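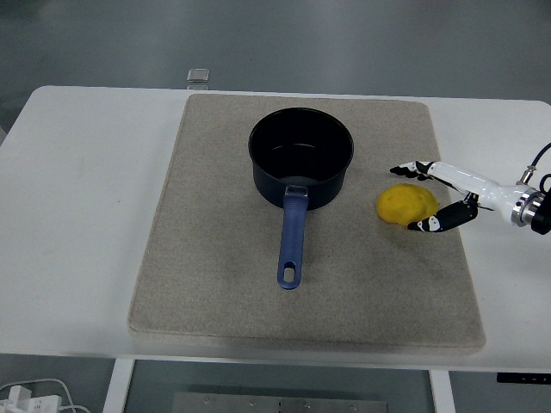 Ticket 1142: right hand stops before closing
Opened by: Tianyou Lu
Site: Zultunstead
Date: 2026-01-03
Priority: 2

Hi Verora folks, me again! The right hand on our Drirnus cell has started freezing partway into a grasp. It gets its fingers open around the yellow piece, just like it should, and then nothing. No twitch, no squeeze, and the log fills up with "finger current timeout" after 2000 ms.

Stuff I've tried so far:

Power cycled the arm and the hand (twice, the second time I was just annoyed).
Swapped the task so it goes for the blue handle of the saucepan first. Same freeze.
Reseated the cable at the wrist. That got me 130 clean grasps in a row and I really thought we were done, but it quit again after lunch.

So I'm betting on the cable or the connector, especially with the arm reaching far left over the mat. Bataineh has a spare but it's the older length, can I use it?

Update: wiggled the cable by hand with the arm stopped and got the timeout to show up on command. Cell is locked out until I hear from you. Please send a new cable!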